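Chapter 5
Showing the Robot What to Do

What this chapter covers
Teaching by hand and teaching by remote control
Setting up a shelf task for two arms
What gets recorded, and how often
Choosing which recordings to keep

Chapters 3 and 4 dealt with robots whose every movement was written down in advance. A programmer worked out where the arm should go, typed in the positions and tested the result. That works well when the parts always arrive in the same place. It works badly in a kitchen, a shop or a stockroom, where a bottle may stand a hand's width further left than it did an hour ago.

In this chapter we look at another way of getting a robot to do a job. A person carries out the task through the robot, many times over, and the movements are stored. A learning program is then fitted to those recordings. Each recording is called a demonstration, and the person giving it is called the operator.

There are two common ways to give a demonstration. In the first, the operator takes hold of the arm and pushes it through the movement. This is hand guiding, also known as kinaesthetic teaching. In the second, the operator stands or sits apart from the arm and steers it with some other device. This is teleoperation. The device may be a joystick, a tracked glove or a smaller copy of the arm, known as a leader. When a leader is used, the arm that does the work is the follower.

Hand guiding is cheap and easy to learn. Its weakness is that the operator's own hands and sleeves get into the camera views, and the program may learn to expect them. Guiding two arms at once is also tiring, as one person has to manage both grippers as well as the joints. For two-armed work, teleoperation is usually the better choice.
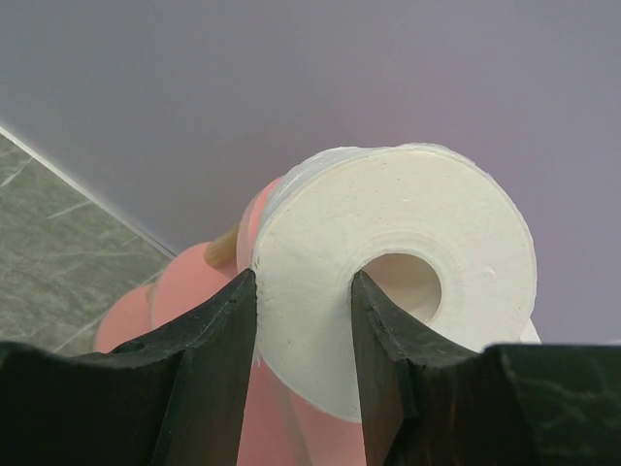

Teleoperation has its own costs. The operator cannot feel the object. Without force feedback, the only signs of a firm grip are what the eye can see and how the gripper motor behaves. New operators tend to squeeze too hard, or to lift before the fingers have closed. A wrist camera helps a good deal, as it gives a close view of the fingertips that the fixed camera cannot offer.

5.1 The Florham shelf task

Our running example comes from the Florham workshop, where Zakhar Zhuravel and Illia Onyshchenko set up a two-armed cell for handling everyday shop goods. The goods include toilet rolls, drinks cans and a glass bottle, and the cell has a small three-tier shelf. The operators steer the arms with a pair of leaders, and the recording software is called Gakel.

The goods were picked because they ask for different kinds of grip. A paper roll is light and gives a little when pressed. A can is stiff and will roll away if it is knocked over. A bottle is tall and narrow, so a small push near the top can tip it. An operator who is used to one of these will need practice with the others.

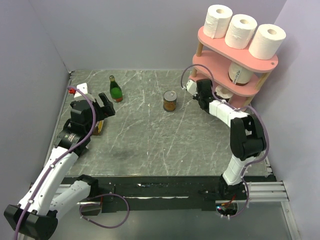
Before recording begins, the team writes a short task sheet. It states how the table is to be laid out, what counts as finished and what counts as a failure. It also says how much the starting positions may vary. If every demonstration starts from the same layout, the program will learn that layout and little else. If the layouts vary too widely, far more demonstrations are needed before any pattern can be found.

Gakel stores the joint angles of both arms, the opening of each gripper, the commands sent by the leaders and the pictures from all cameras. Every entry carries a time stamp. The commands and the measured joint angles are kept separately. An arm that is pressing against a shelf will not reach the position it was told to reach, and the gap between the two figures tells us something about the contact.

Over the December sessions the team recorded 367 demonstrations. After review, 291 were kept for training. Of those left out, 46 had a camera that fell out of step with the arms. The remainder were set aside for dropped items or for long pauses in the middle of a movement. Section 5.4 returns to the question of whether dropped items should always be thrown out, as a demonstration in which the operator drops a can and picks it up again may be worth keeping.

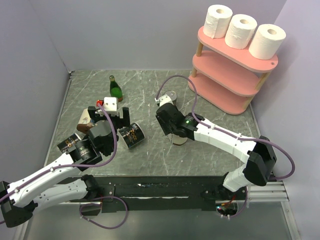 5.2 Preparing the operator

An operator should have time with the leaders before anything is recorded. At Florham, new operators begin with one arm and one object, and move on to both arms when they can repeat a simple pick without stopping. Zhuravel asks them to move at a steady pace and to finish each grasp fully before starting to lift.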